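3.2 Worktable and container layout

Sorting by color depends heavily on where the containers stand, and earlier studies of household tidying rarely report this (Gronow and Joshi; Górecki). We therefore fixed the layout before any items were introduced. The work surface is matte black, which keeps contrast high for both light and saturated items, and is bordered by pale wood at the left, right and back. Containers are plastic baskets of the kind sold for drawers and shelves. Those at the back stand on the wooden border, leaving the black area free for the items to be sorted.
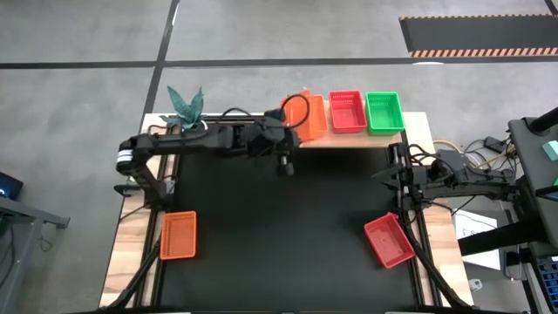
Figure 4. Worktable before items are placed. Orange, red and green baskets stand along the back edge, with the center of the black surface clear.

The red and green baskets are of similar size and are set nearly side by side. We kept the gap narrow so that the travel distance to either one differs little from the center of the surface. Slotted walls were accepted, although small items such as pen caps can lodge in them; such cases were scored as correctly placed.

The item pool, compiled by Beddoe and Gethin at Roltbridge, contains 139 household objects. Each was assigned a target color in advance, and objects with no dominant color were excluded. Basket positions were checked against a paper template between sessions, and any basket displaced by more than 4 mm was reset. Results for the full set of 600 trials are given in Section 4.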